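The Drawer Test

Every spring another company promises a machine that will put your kitchen away. Clorkau did it with a video of a spotless counter, and Pistari followed with a waiting list. What neither has shown me is an ordinary ten minutes of chores, uncut, with no engineer standing by.

So I look at the small stuff. Mugs on a stand, plates in a rack, a packet of tissues in a drawer. A six-year-old can manage all of it, badly, while talking about dinosaurs.

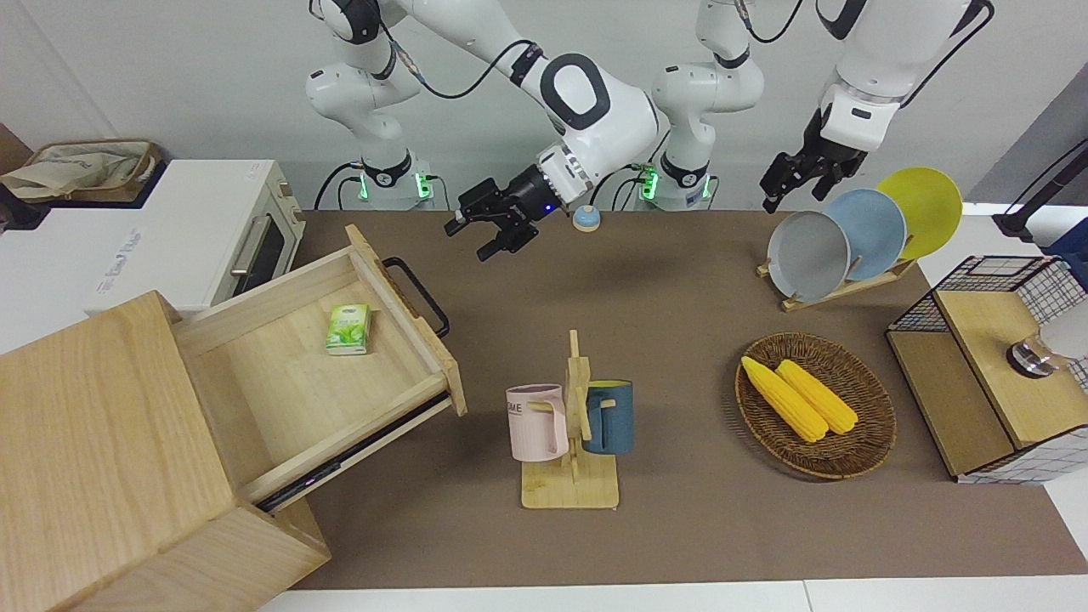

Mugs are harder than they look. A handle has to end up on the right side of a peg, and a gripper with two fingers has no good way of feeling that it has missed. Olszewski, which sells arms to small workshops, told me its system hung a mug correctly 100 times in testing. I asked how many tries that took. The answer, after a pause, was 325.

Drawers are worse. Pull off-center and the thing jams. Pull too hard and whatever is inside slides to the back — and now the robot is hunting for an object it can barely see.

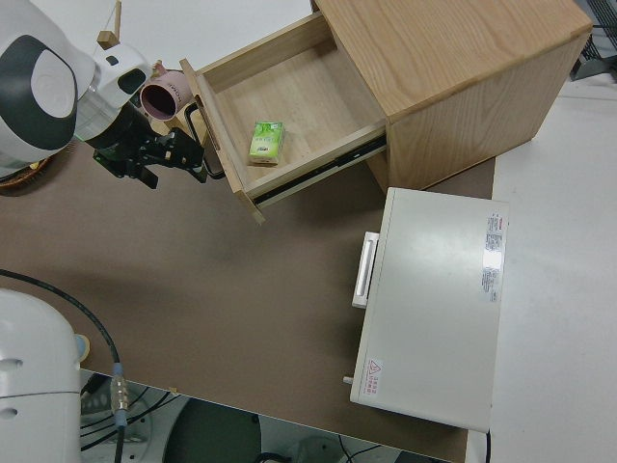 Then there is the money. Skitance wants to rent a two-armed setup to households at $2,000 a month, installation extra. I timed myself clearing my own counter one evening in July and was done before the kettle boiled. At that price I could hire a person who would also notice the milk had gone off.

I don't doubt the arms are getting better. Shop floors may get real use out of them first, where the same part turns up in the same spot all day. A home doesn't work like that. Mine had 20 things on the kitchen table this morning, and half of them had moved by lunch.

Skitance says its next version will be ready for families by the end of the year. It said the same thing last year.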